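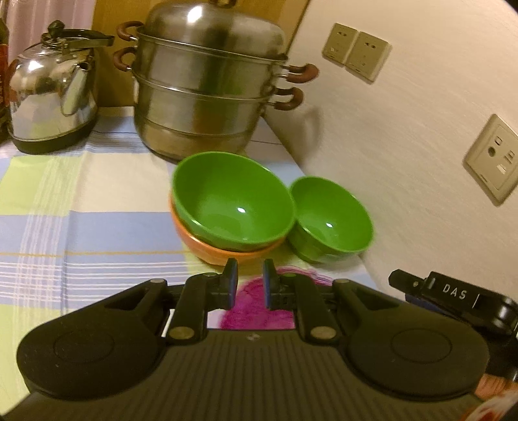 One respondent in Nindstead told us that she had stopped following the council hearings in April, when the two sides "started talking about each other and not the budget." Answers of this kind were common in the open section of the survey, and they bear on our second question, whether partisan conflict lowers interest in local votes.

We received 2612 completed forms from Nindstead, Pristard and Barasa. Each form had 12 items on news habits and trust, scored from 0 to 100. Voters in Pristard reported the lowest trust in the council — and also the highest turnout. 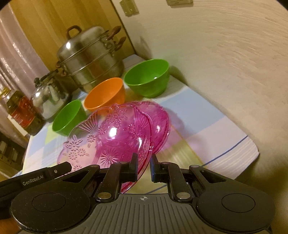 Turnout and trust therefore need to be treated separately. We ran the model again without Pristard, and the link between conflict and interest became weaker but kept its sign.

Figure 3. Mean trust score by town and party preference.

Pevadus was left out of Figure 3. Its council seats were uncontested, and the items on party conflict were dropped from the form used there.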